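Faceted vase

A faceted vase is a vessel for cut stems whose body is made up of flat panels instead of one continuous curve. The form is usually sold in ceramic, often with a matte finish in a muted color such as dusty pink, sage or off-white. Sellers tend to label it "geometric" or "origami," though the second word is loose at best, as no paper folding is involved at any stage of making one.

Form

The most common version has a hexagonal mouth. The panels meet at ridges, and because each one faces a different way, a single-color glaze can look like several shades under one lamp. This is the main selling point and, in the view of potter Marleny Quispe, most of the design. Claims that the ridges make the pot stronger are repeated in shop listings, but they rarely come with any test.

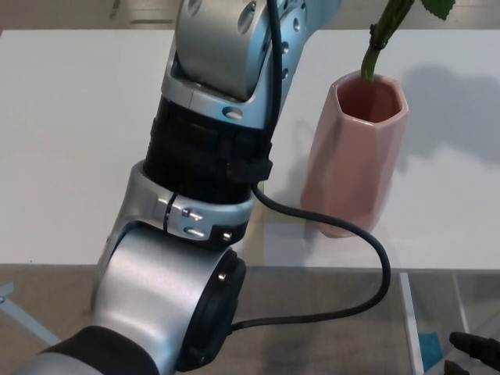 The inside of the mouth often looks darker than the outer wall. Shadow accounts for a good part of this, and a buyer who expects two separate glazes may be disappointed. Catalog writers at Huleck described one pink model as "two-tone" until August, when the word was dropped from the listing.

Use with stems

Faceted vases are widely recommended for single stems, and the advice is sound as far as it goes. A lone stem leans until it meets the rim, and a corner of the hexagon can hold it there. Whether six corners do this better than a round neck of the same width is doubtful. Sheyla Arango, a florist, tried 26 stems in faceted and round vases from the maker Zetiter and found that the width of the opening mattered far more than its shape.

Heavy leaves are a separate problem. A long stem set on a slant moves the weight to one side, and a light vase may tip. Common fixes include clean gravel in the base, a shorter cut or a wider foot. Some arrangers put a crossed grid of clear tape over the mouth, which works on a dry rim and poorly on a damp one.

Placement

Style guides favor a white surface — a table, a shelf, a windowsill — on the grounds that pale colors need a plain background. The result is pleasant enough, but a soft pink pot on a white top also shows every smudge near it. Side light brings out the panels, while flat overhead light tends to hide them.

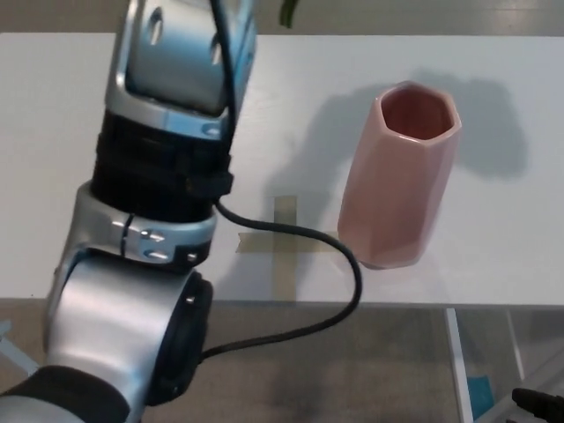

Does a faceted vase need more cleaning than a round one?
Outside, a little more, as dust settles along the ridges and a matte glaze holds on to it. Inside, it depends on whether the maker carried the corners through to the inner wall. A bottle brush and warm water are enough for most, and the special cleaning kits sold for the purpose do nothing that dish soap can't.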